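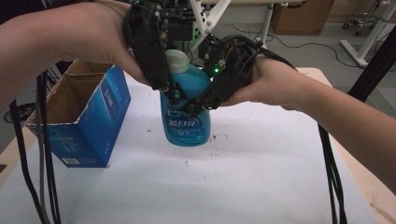 Lavandaria Kelo prepara embalagens de detergente para as casas de Plesova

Quem passou nestes dias pela sala das traseiras da lavandaria Kelo, na Rua Hunska, já sabe que o mês de outubro ali cheira a roupa lavada e a cartão. É a altura em que a casa junta detergente para as famílias recém-chegadas ao bairro de Plesova, uma tradição que começou pequenina, com meia dúzia de sacos deixados ao balcão, e que este ano já tem 254 moradas na lista (e ainda há quem telefone a perguntar se vai a tempo!).

O trabalho faz-se em cima de uma mesa de tampo branco, daquelas que já viram de tudo, com a madeira clara a aparecer à beira. A garrafa é de plástico azul, com líquido azul-vivo e translúcido, tampa de rosca em verde-pálido e branco e um rótulo com desenhos de ondas onde se lê, em caracteres grandes, 蓝月亮. A caixa também é azul, com letras brancas por fora e o cartão castanho à vista por dentro, e os bordos de cima já estão um pouco rasgados, mas serve perfeitamente.

Nana Nartey, que abriu a Kelo há 21 anos e continua a passar a ferro as camisas dos fregueses mais antigos, gosta de verificar tudo duas vezes antes de fechar. A tampa aperta-se bem, a garrafa entra de pé e o espaço que sobra leva papel amarrotado, para que nada ande aos tombos pelo caminho. «No primeiro ano mandámos uma caixa sem papel e chegou lá um lago», recorda, a rir-se. «A senhora foi muito simpática, disse que ao menos o tapete ficou a cheirar bem.»

A caixa vai com a garrafa e com uma folhinha de instruções em três línguas, escrita à mão e fotocopiada na papelaria Papadopoulos, do outro lado da rua, que este ano ofereceu também a fita-cola. A folha explica quanto detergente se deita numa máquina cheia e numa meia máquina, o que fazer à roupa de lã, e lembra que o frasco se guarda numa prateleira alta, longe das crianças. Foi muito discutida, essa folha, e há quem ache que a letra continua pequena demais.
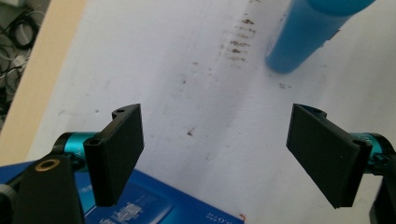 Última atualização desta página: 26/10/2019

As manchas castanhas e os riscos no tampo dão bem conta do uso que aquela mesa leva. Mark Anthony Barredo, que trata das entregas de bicicleta com um atrelado feito por ele, já propôs lixá-la e pintá-la de novo, mas a ideia vai ficando para depois das entregas, e depois das entregas vem o Natal, e assim sucessivamente. O atrelado leva 40 caixas de cada vez, se forem bem arrumadas, e a subida até à parte alta de Plesova faz-se devagarinho, com uma paragem na fonte.

Continuam a fazer falta caixas de cartão em bom estado, de preferência altas e estreitas, que a garrafa quer-se ao alto. Podem vir impressas, com código de barras e tudo, que não faz diferença nenhuma. Papel de embrulho usado e jornais velhos também são bem-vindos, e deixam-se à entrada, no cesto debaixo do cabide. Quem quiser contribuir com detergente pode levá-lo diretamente ao balcão, desde que a embalagem venha fechada.

As entregas prolongam-se até ao fim de outubro e começam pelas ruas mais próximas da Hunska. As famílias que mudaram de casa entretanto devem avisar a Kelo da nova morada, passando por lá ou deixando um bilhete na caixa do correio. A lavandaria mandou ainda imprimir 1.000 etiquetas com o nome do bairro, muito mais do que precisa para este ano, e Nana Nartey garante que as restantes ficam guardadas na gaveta dos botões até ao próximo outono.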